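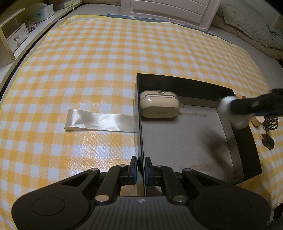
kelpline replied that a score on 100 held-out episodes means little when all of them come from the same rooms as the training set, and that Olham should be removed completely before we speak of a result.

Print this thread | E-mail this thread

Blur filter makes small-object picking worse?
Posted in December by ostrava_hinge

I answer kelpline below, but first I put the numbers again for people who come from the other thread.

We have 1,403 episodes with the hand-held grippers, two operators' hands, small household things going into a shallow box or tray. They were recorded in Olham and Bernby. Like many groups, we ran a sharpness filter before training and threw away every frame under the threshold. Then we trained the same policy a second time on everything, with no filter. Same seeds, same number of steps.

On the 100 held-out episodes we measured the error of the predicted finger opening in the last moment before contact. The policy trained without the filter was better by 11 percent. On the real arm the difference had the same direction, but we have done only a few trials there and I do not want to give a number yet.

My explanation is that the filter removes mostly the fast part of the approach. What stays is a lot of slow frames where the fingers are already near the object, so the policy never learns to slow down. It arrives too fast and closes too early. The checked tablecloth may also play a role, as our sharpness measure gives a high value to any image with many checks in it, even when the object is smeared.

To kelpline: yes, you are right about the rooms. I can hold out Bernby, it is the smaller part. Olham is 700 episodes and if I take it away, I compare two weak policies.

---

plum_servo, 10:20 a.m.

I think you compare two things at the same time. After the filter you have fewer frames, so every remaining frame is seen more often in the same number of steps. Did you try to remove the same amount at random? If random removal hurts as much as the sharpness filter, then blur has no role in it and your story about the approach speed is only a story.

---

ostrava_hinge, 10:52 a.m.

This is a fair question. We did it once, with one seed. Random removal hurt a little, the sharpness filter hurt more. I did not write it in the first post because one seed is one seed. I will run it properly.

For the contact part I look at moments like the one below. The adapter between the fingers is quite sharp while the things on the right side are strongly smeared, so one number for the whole image does not say much about what the policy needs. 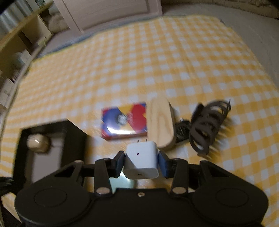

kelpline, 11:35 a.m.

Then measure the blur only in a window between the fingers. In the Nigatu code this is one line in the config, you give the crop before the filter and not after. I would expect that with the crop most of your grasp frames pass, and the difference between the two policies becomes much smaller. I still do not believe the 11 percent. You call it an effect of blur, and I would call it an effect of a badly placed filter.

---

ostrava_hinge, 12:10 p.m.

For a person who only wants a working policy this is the same advice — do not put a global filter in front of wrist images. But I agree the title is too strong, so I added the question mark.

---

tinfeather, 1:05 p.m.

We use Urkier for the pose tracking and there the blur has another cost. When the image is smeared, the tracked position of the gripper can jump, so the action label is wrong too. In our group we keep the image and drop the episode only when the track jumps. Maybe you are keeping bad labels and the policy is good in spite of them?

---

ostrava_hinge, 1:40 p.m.

We check for jumps already, before the sharpness step, in both versions. I did not find many in the table recordings. In the kitchen ones from Bernby there were more, mostly near the window.

---

plum_servo, 2:15 p.m.

Please post also the per-object error when the new seeds are finished. Flat boxes and round things behave very differently with us, and an average over all of them can hide that the filter was good for one group.

---

ostrava_hinge, 2:31 p.m.

I will do it. Three seeds for random removal, three with the crop, Bernby held out. The machine is occupied until tomorrow evening.

Contact the moderators | Copyright Wrist View Forum | Back to top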